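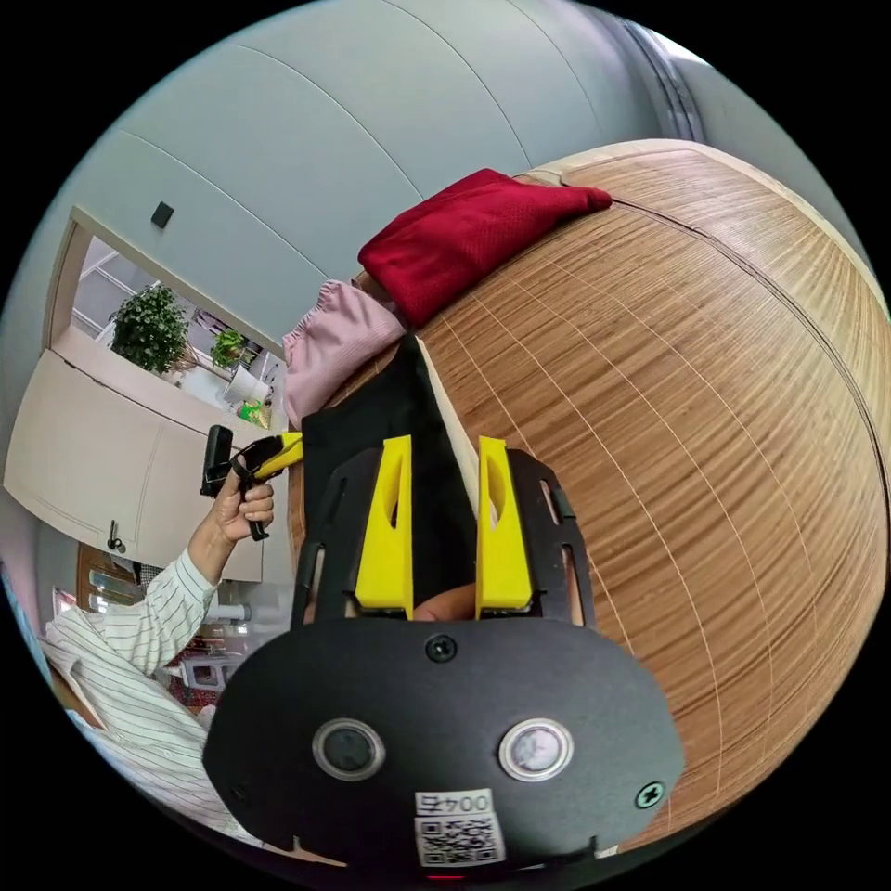
Red, pink and black: a bedroom sort-out, with everything on the bed.

Home Living Food Gardens People Subscribe

The big fold
Words by Morven Mackay

I have never owned a table big enough to fold on. The kitchen one is always covered in post and the ironing board is a menace (it bit me in August and I've still got the mark), so for most of my grown-up life I've done the clothes on the bed, on my knees, with a cup of tea going cold on the windowsill.

I thought this was slovenly until I started asking other people. Everybody does it! My neighbour Geetha Thampi does it, her sister does it, and the woman who taught me to fold a shirt without swearing, Malathi Gowda, wouldn't dream of doing it anywhere else. Malathi is 59 and has raised two boys and any number of lodgers, and she takes the duvet off first. Under it goes nothing, and over the mattress goes a bamboo mat.

I'd only ever thought of a bamboo mat as something for sleeping on in hot weather, and it is lovely for that, cool on the backs of your legs. But as a place to fold it beats a duvet hands down. It's flat, for a start. You can push the heel of your hand along a trouser leg and the crease stays where you put it, where a duvet just swallows the lot and hands you back something like a bread roll. And the slats run in lines, so if you're as hopeless as I am at judging a straight edge, you've got a ruler underneath you the whole time. I lay a hem along one line and off I go.

Mine came from Eltitz, a tiny shop behind the station that also sells brooms, and it has cloth binding round the edge. Do look for the binding. I had a cheaper one before it and the ends frayed into little whiskers that caught on every jumper I own.
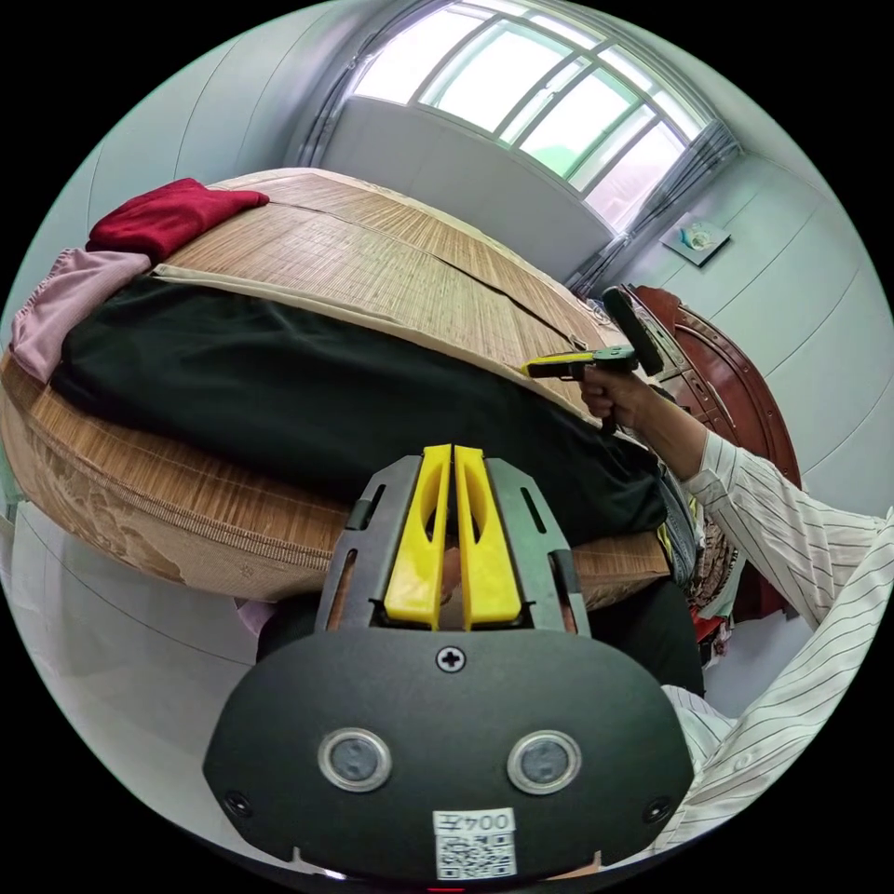 Dark things go first, on Malathi's orders. She says you should fold black clothes while the light's good, and she's right, I've sent a navy sock off with a black one more times than I can tell you. Shake it, lay it out as wide as it will go, find the side seams and bring them together. That's the bit I always rushed. I used to grab a thing by the middle and hope. Now I pinch at a seam, give it a small tug and let the rest hang for a second before it goes down, and the difference is daft, it's like someone else has moved in and is doing my laundry.

Anything with a different coloured band or trim is a gift, by the way. Put the trim on the outside and you'll find it in the drawer straight off.

Then there are the fiddly bits. Gathered edges, frills, anything with elastic in it: these don't fold, they just look at you. Geetha's answer is to tuck the frill inside and roll it. Mine, for years, was to shove it under something heavier. I've come round to leaving the small soft things at the far end of the bed with a folded one sitting on top to keep them from wandering, and dealing with them when I've warmed up.

Patterned clothes I leave till last, all together in a heap by the headboard. It's a reward, really. Browns, blues, reds, you can be a bit slapdash with a busy print and it forgives you. Denim I hang, though Malathi folds hers in three and we've agreed not to discuss it.

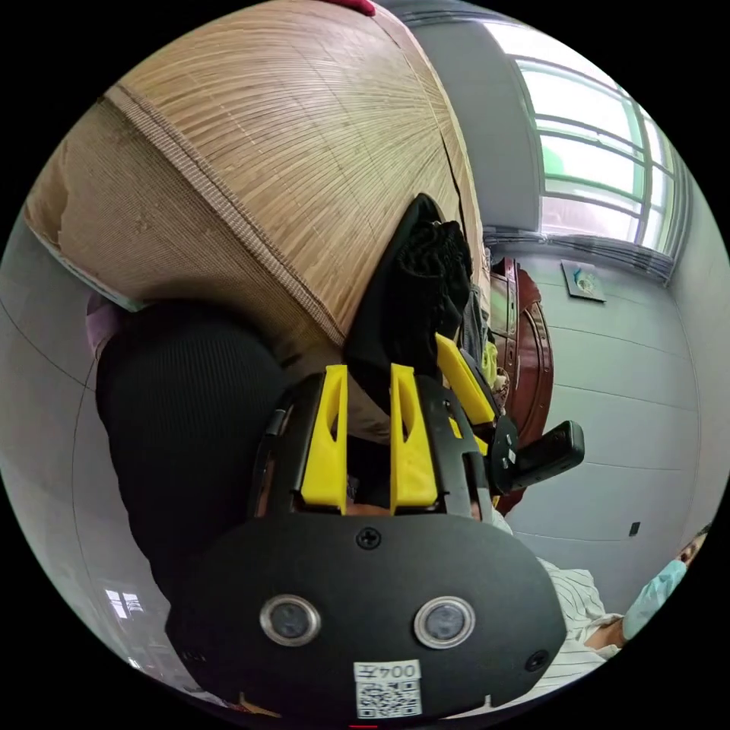

Once it's all in piles I sit on the floor with my back against the cupboard for a minute before I put anything away. The mat goes last. Wipe it with a cloth wrung out in plain water, let it dry by the window, then roll it with the slats, never against them, or you'll hear a crack that goes right through you. Ilango Rao at Eltitz told me he's had one on the same bed for 11 years and all he's replaced is the binding down one side.

I timed myself last month, start to finish, a full week's washing for two, and it took 96 minutes. Geetha thinks that's shocking. But the radio was on, and I did stop to try on a red cardigan I'd forgotten I had, and it still fits if I don't do up the bottom button.

More from Living
Darning with Veronika Schnyder
A weekend among the Hirkach weavers
Chettiar cupboards and how to live with one
The airing rack that saved my hallway

Contact us | Copyright Skusska Magazine | Back to top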